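Snaps pulling through on kids' shirts – reinforce or replace?

ymaksymiv
Posted 5th June
Second placket this season where the socket half has started to tear out of the cloth. Light cotton jersey, ring snaps, no interfacing that I can find. Washed at warm, tumble dried on low. I can reset the snaps with a hand press, but the hole is now wider than the prong ring. Is a patch behind the placket enough, or do I move the snap?

lanying_m
Patch it. Fusible woven on the wrong side, 3 mm past the ring all round, then reset through the new layer. Moving the snap leaves a hole and throws off the spacing to the collar.

drutbridge_mending
Disagree on fusible alone. The adhesive lets go after enough dryer cycles and you are back where you started. Stitch a square of twill tape behind it, then press the snap. I do all resale stock this way before it is listed.

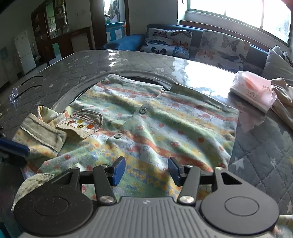 Does the tape need to be prewashed? Cotton tape does, once, at the temperature the shirt will be washed at; polyester tape can go in as it is.

lanying_m
Twill tape is thick under a light knit. It shows as a ridge from the front, and the prongs may not close fully through three layers. Check prong length before you recommend it to everyone.

drutbridge_mending
Fair on prong length. I keep long prongs for this. The ridge I have never had a complaint about.

xyao
Either works if the child is not yanking the placket open from the top. Ours does. I stitched a box around each snap and that has held so far.

ymaksymiv
Going with tape and long prongs on one shirt, fusible on the other. Same wash load for both. Will post when one of them fails.

rbermudez
Use a new needle for the knit – a worn one starts ladders right next to the ring.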